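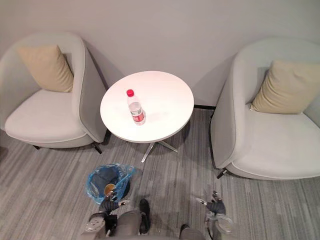 Grornwood Story Circle is looking for people who grew up in or near the Sekmont valley and wouldn't mind talking about it for an afternoon. We are putting together a collection of spoken memories about everyday life there, the school buses and the church suppers and the summer the creek came up over the road, and we would love to have yours in it. You don't need to be a good storyteller, and you certainly don't need to have done anything famous! You'll settle into one of the gray armchairs with the beige cushions, one of our listeners will sit down with you, and the two of you will simply talk.

We hope to record 24 people this fall. So far we have heard plenty about the old Malla cannery and hardly anything about the farms up on the ridge, so if your family kept cows or apples or bees up that way, please do get in touch. The same goes for anyone who moved here from somewhere else as a child and remembers what it was like to be new.

Who can take part: anyone 60 or older who lived in the valley for at least 3 years before finishing high school. You're welcome to bring a spouse, a sister, a grown child, or an old neighbor who will correct your dates (we've had some wonderful arguments that way).

What it involves: one visit to our rooms on MacDonald Street, usually two hours or so with a break for coffee. Bring photographs or letters if you have them, and we'll scan them and hand them right back. You'll get a copy of your recording, and you can ask us to leave out any part of it before it goes into the collection.

We can't pay for your time, but we do cover bus fare and parking. Visits run on weekday afternoons through the end of October.

To sign up, stop by our open house on Saturday, September 20, 2025, or leave your name and phone number at the front desk of the Grornwood library and we'll call you back.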